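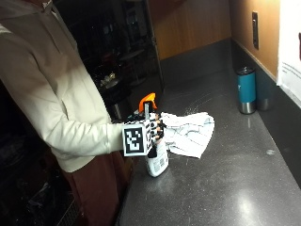 Treadmill belt slips for a moment at footstrike, only after warm-up

Posted by Omura in Home Gym Equipment, Maintenance and Repair

I have a folding Padham treadmill, bought used, with no manual. For the first 10 minutes it runs normally. After that the belt hesitates under my foot when I land, then catches up. It happens at a jog and almost never at a walk. The speed on the display does not change when it does this.

I have tightened both rear roller bolts a half turn each. The slip got a little better and the motor now sounds louder. I have not put any lubricant on the deck and don't know if the last owner did. The belt tracks straight. Is this a worn belt, a loose belt, or the motor? I'd like to find out before ordering parts.

3 replies

Sang Sầm
There are two places it can slip: the walking belt on the front roller, or the drive belt on the motor pulley. You have to separate them before adjusting anything else.

Unplug the machine, take off the motor cover, and draw a line in chalk across the drive belt and the front roller pulley. Put the cover back on and run it until the fault shows up, then unplug it and look at the line. If the two halves no longer meet, the drive belt is slipping and the rear bolts have nothing to do with it. Tension is set at the motor mount. If the line still matches, the walking belt is slipping on the roller.

In the second case, check the deck first. With the power off, slide your hand under the belt at the middle, where your feet land. It should feel slick. If it feels dry, friction is loading the belt and the motor, which would fit a fault that appears only after warm-up. Use 100 percent silicone made for treadmills, applied under the belt and not on top. Do not use a household spray lubricant. Walk on it at low speed for a few minutes to spread it.

Back the rear bolts off to where they were before you lubricate. Then, if it still slips, go up a quarter turn at a time, same on both sides. At the correct tension you can usually lift the edge of the belt two or three inches at the center of the deck. An overtightened belt wears out the roller bearings.

Golestani
Mine did this and it was the belt. Replaced it and it's fine now. Deck was worn too so I flipped it.

Hestow
Agree with checking the deck. One addition: if the underside of the belt is glazed and shiny, lubricant will only help for a while. I oil mine every 30 hours of use and write it on tape on the frame. Also plug it straight into the wall. A long thin extension cord drops the voltage under load, and that can feel a lot like a slipping belt.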